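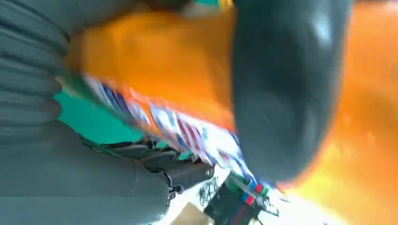

What concentration of alum gives an even mordant on the Stascombe wool without leaving the fibre harsh?

Twelve per cent on the weight of dry fibre, held at a bare simmer for one hour and left to cool in the bath overnight. Fifteen per cent gave no visible gain in depth of colour and the handle of the yarn was noticeably stickier.

Textile Conservation Workshop, dye notebook
February 2023
Entry by Elsa Lundgren

Purpose of this entry

To record the second series of madder and weld trials for the Ramanauskas coverlet, and to set down the procedure that the workshop will follow when the support yarns are dyed in full. The first series was completed in January and is written up in the preceding pages. Colleagues should read the two together, as several of the January samples have been renumbered and the old tags have been withdrawn.

Materials

Yarn: Stascombe two-ply worsted, undyed, from the cone opened in January. Skeins were wound to a dry weight of 20 grams each and tied loosely in four places with cotton. The January skeins were tied in two places only and tangled badly in the rinse.

Dyestuffs: ground madder root, from the Skirau stock; dried weld, chopped, from the same supplier. The madder was sieved before use and the coarse residue returned to the jar marked for teaching.

Detergent: Celex, neutral, used at the scouring stage only.

Water: the tap supply to the wet bench, unsoftened, for all madder baths. Deionised water for the weld, with chalk added as noted below.

Scouring

Skeins were wetted out overnight and scoured for 45 minutes at 60 degrees with Celex, then rinsed three times at falling temperatures. The second rinse was still cloudy. It is recommended that the cone be treated as oilier than its label suggests and that the scour be repeated for any skein intended for a pale shade.

Mordanting

Alum was dissolved in hot water and added to the pot before the yarn. Cream of tartar was included at six per cent for the weld skeins and left out for the madder, where in January it pulled the red towards orange. That shift was useful for the border yarns but is not wanted for the central field.

Skeins 7 and 8 were mordanted together in the small pot and are slightly uneven. They have been kept for reference and are not to be used on the object.

Madder baths

The root was steeped in 900 millilitres of water at 40 degrees for two hours, and the whole of the liquor was then made up to volume with the root left in. Temperature was raised slowly to 65 degrees and held there. In the third bath the hotplate overshot to 78 degrees during the lunch period, and the resulting skein is distinctly browner than its neighbours. The colour is not unattractive, and it is close to the faded brown on the reverse of the coverlet near the lower seam, so the sample has been retained under its own number.

Skein 11, 50 per cent madder, one hour: a warm brick, level throughout.
Skein 12, 50 per cent madder, two hours: deeper, slightly cooler in daylight.
Skein 13, the overheated bath: brown red.
Skein 14, exhaust bath from skein 12: soft apricot, a good match for the worn areas.

The exhaust bath was the most useful result of the series. Previous practice in this workshop was to discard it. I should like this reconsidered – the apricot obtained from it has a softness that a weak first bath does not give.

Weld over madder

Four skeins were overdyed with weld to approach the orange of the outer border. Weld was simmered for 40 minutes, strained through calico and cooled to 50 degrees before the yarn was entered. Chalk was added at the second stage, a level teaspoon to the pot, and the bath brightened at once.

Skein 17 is the nearest to the target when viewed under the north window. Under the bench lamp it appears too yellow, and the comparison should not be made there. Measurements are to be taken again once the yarn has rested for two weeks.

Light exposure

Cards were prepared from skeins 11, 12, 14 and 17 and placed in the exposure cabinet with a blue wool reference, half of each card covered with foil. The cabinet had logged 293 hours at the time of writing. Cards will be drawn at 495 hours and compared with the covered halves. No conclusion should be taken from an early look, and the cabinet is not to be opened in the meantime except to change the lamp.

Rinsing and bleed test

Each skein was rinsed until the water ran clear. The weld overdyes took two rinses and the strong madders took six. Small lengths were then stitched to white cotton, dampened and left under glass weights overnight. Skein 12 left a faint pink mark on the cotton. It was washed again with a little Celex and retested, with no mark on the second cloth.

Given that result, all madder skeins of 50 per cent or above are to be washed after dyeing, not merely rinsed. The procedure sheet on the wet bench has been amended in pencil and will need to be retyped.

Outstanding matters

The quantity for the full dyeing has been set at 200 grams in the border orange. The large pot will take this in a single batch, but the yarn has not yet been tried at that volume and a test with scrap wool is advised.

The lid of the large pot does not seat properly and should be replaced before then.

The pH strips in the drawer are past their date. New strips have been requested.

The centre field red remains undecided between skeins 11 and 12. Both have been pinned to the sample board with their numbers facing out. Colleagues are asked to record a preference in the margin of this page, with initials, after viewing them beside the coverlet in daylight.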